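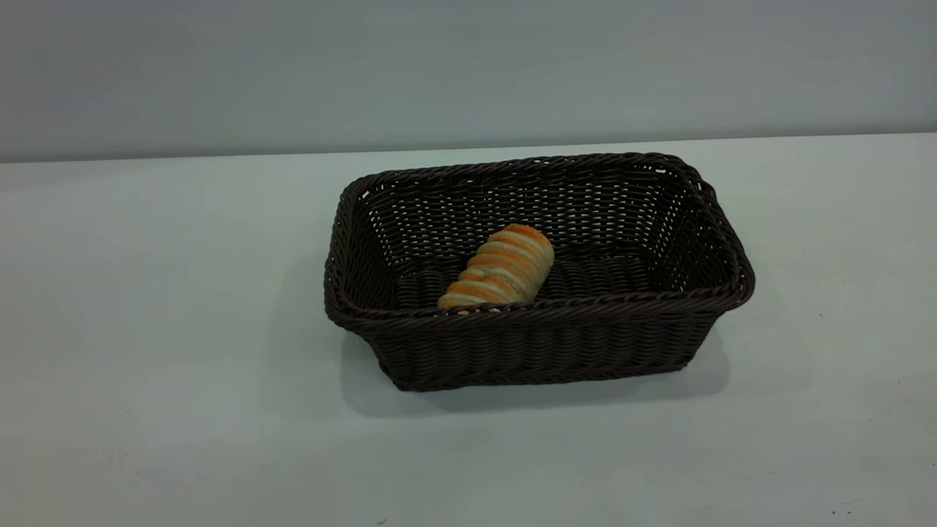 I finally replaced our bread basket. The old one was from Grillcombe and lasted us five years before the bottom gave out at breakfast in July. The new one is dark brown, woven, with a thick braided rim, and it's long enough for a small loaf if you set it in straight. I wanted something I could wipe down, because crumbs always end up in the weave and I'm tired of picking them out with a toothpick.

My sister Caroline Makori thinks it's too dark for our table. I like it. A golden spiral roll looks good in it, and the sloped sides make it easy to reach in.

We don't put much in it on weekdays. I bake on Sunday and freeze most of the batch, then take out two rolls the night before and leave them on the counter.

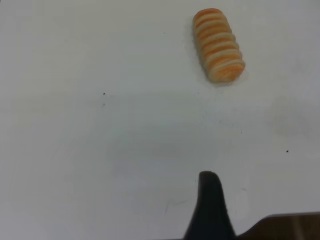

On weekends there's usually something sweet too, and the kids would rather have that than bread. I keep the sweet things separate now. Sugar gets down between the strands and a damp cloth won't lift it, so I have to use a soft brush and let the basket dry upside down on the rack.

Next I need a cloth liner that fits. The one I have is square and bunches up at both ends.

Share this post
5 comments
452 shares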